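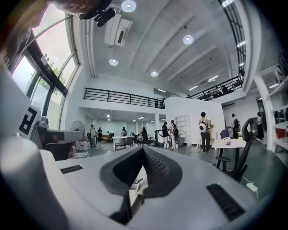 Doton 2, review after one month of daily use
by Kaan Akbulut

I bought the Doton license in June with the money of our small group, so I feel a duty to write what we got for it. Doton is a program for turning recordings from hand-held grippers into training data for a manipulation policy. It finds the marker cubes, computes the pose of both grippers, aligns the streams in time, and exports episodes. Before this we used Catico, which is free, and a pile of scripts written by my colleague Sinan Akgül. Our project is called Işık and it is about two-handed handling of small office objects on a table.

Installation

It took me one morning. The installer asks for the GPU driver version and then does not check it, so I had a crash at the first start with no message on the screen. The log file had the answer. After I changed the driver I had no more problem of this type. The manual is good but the chapter on calibration refers to a menu that was moved in version 2. You find it now under Session, not under Tools.

Marker tracking

For this part I would pay again. Catico treats every marker as a separate thing and you must join them yourself. In Doton you describe the cube once, with its faces, and the solver uses any face that it can see. When the wrist turns and one face goes away, the pose continues without the little jump we had before. Those jumps were a real trouble for us, as the policy learned to copy them.

Bright windows are still difficult. If the marker has strong daylight behind it, the corners become soft and the detector loses them. There is a setting named "local threshold" which helps, and I advise to set it per session. The default value is too careful for a big room with glass on one side.

I compared the two programs on the same 509 episodes. Doton rejected 181 of them on the first pass, and I was quite angry. Then I looked at the rejected ones with Sinan, and most of them had a gap in the left gripper track that Catico had filled with a straight line and told us nothing. We lowered the strictness by one step and got many back, but I must admit the program was right about the rest.

Two hands
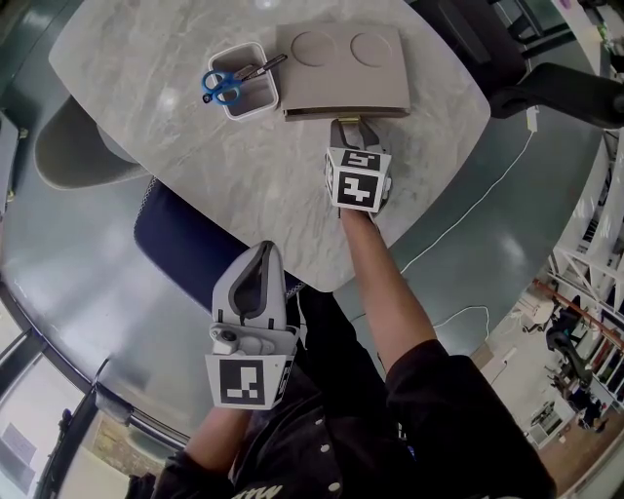
Each gripper has its own track, and Doton asks you to say which is left and which is right only one time, by marker number. If one hand is waiting and the other one works, the waiting hand is kept in the episode with its small movements. You can choose to freeze it. Please do not freeze it, our policy became strange at the moment when the second hand had to start.

The contact estimate is weaker. It looks at the opening of the fingertips and guesses when an object is held. With a thick object it is fine. With a flat box taken by its front edge it gave us a grasp too early in many episodes, and we had to correct the labels by hand. The label editor is slow for such work: there is no key for "next event", you must use the mouse. I wrote to Torport, the company which sells Doton, and they answered on Wednesday that the key is planned. They did not say when.

Export

Export works with the usual formats. Camera images can be stored as video or as single files. I recommend video, if your disk is not very large. One mistake I found: when you cut the start of an episode, the gripper width is shifted by one sample against the pose. You can go around it by doing the cut before the alignment step.

Price and my opinion

The license is per computer and it is not cheap for a university group. If you have only one gripper and a dark, quiet room, Catico will probably be enough for you. For two grippers, with people walking in the background and changing light, I would choose Doton. We keep it for the next year. Sinan still runs his own script for the grasp labels and I did not ask him to stop.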